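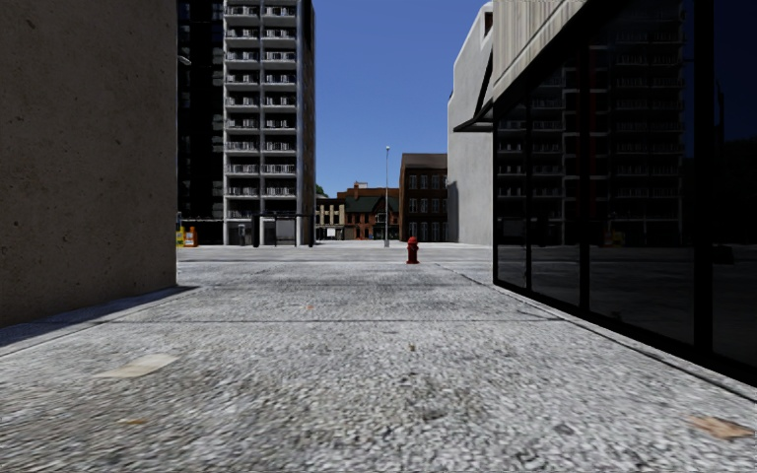 Week 9: Footpaths, surfaces and who looks after them

Reading for this week: chapter 4 of the course reader, and the Fairclough Street case file (80 pages, but you only need the maintenance schedule and the correspondence at the back).

1. Where the footpath sits in local government

A footpath is usually council land, or land the council manages as part of the road reserve. The reserve runs from property boundary to property boundary and takes in the carriageway, the kerb, the verge and the paved strip. Shop owners often believe they own the paving outside their door. In most cases they don't, though they may hold a permit for tables, signs or an awning.

Utilities complicate this. Water, gas, power and telecommunications all have rights to dig. After a dig the utility reinstates the surface, first with a temporary patch and later with a permanent one. In the Fairclough file the gap between the two was 51 weeks on one block. Look at how the letters change in tone over that period.

2. Concrete as a paving material

Plain broomed concrete is the cheapest durable option and still the default in most suburbs. Exposed aggregate costs more. The top layer of cement paste is washed or brushed away before it hardens fully, which leaves the stone showing. It gives better grip and hides small marks, but it is harder to match when a panel has to be replaced. A new panel beside a twenty-year-old one will look wrong for several years.

Concrete shrinks as it cures and moves with temperature. Designers deal with this through joints:

Control joints are grooves cut or tooled into the slab so that cracking follows a straight line.

Expansion joints go right through the slab and are filled with something compressible.

Construction joints mark where one pour stopped and the next began.

Students mix up the first two every year. If you are unsure in the assignment, write "joint" and describe how deep it goes.

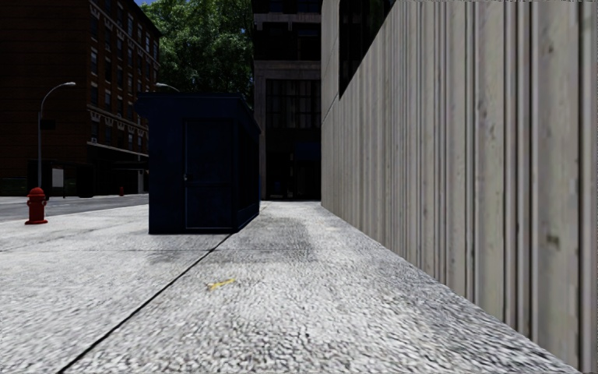

3. Cleaning and litter

Cleaning is normally a separate contract from repair, and the two are often held by different firms. In the case file, Renov held the repair contract and Urnora did the sweeping. Neither contract mentioned stains. Complaints about grime were passed back and forth until the council wrote a variation.

Sweeping removes loose matter such as leaves, wrappers and grit. It does very little for chewing gum, oil or tannin, the brown colour that leaches from leaves and bark. Those need hot water under pressure, and too much pressure will strip the paste around the aggregate and loosen the stone. Most specifications set a limit on nozzle distance as well as pressure.

Frequency is a budget question. The council in the file logged 2,362 cleaning requests over the contract term, and a large share came from the same few blocks near the station. The usual response is to zone the streets - daily in the centre, weekly on shopping strips, on request elsewhere. Consider who is likely to make a request and who isn't.

4. Trip hazards and liability

A council is generally not liable for every uneven slab. Courts tend to ask whether the council knew about the defect, whether it had a reasonable inspection system, and whether the hazard would have been obvious to a person taking ordinary care. Read the extract on inspection records before the tutorial. The intervention level (the height difference that triggers a repair) varies between councils and you should quote the one in the file, with the page number.

5. For the tutorial

Bring a one-page summary of the Skastilgate variation, including which party proposed it and what it added to the cleaning schedule. Groups are the same as last week. The room is the same too, but we start at 2:10 pm.

Assignment 2 is due at the end of week 11. Extensions go through the faculty form, and please attach your draft to the request.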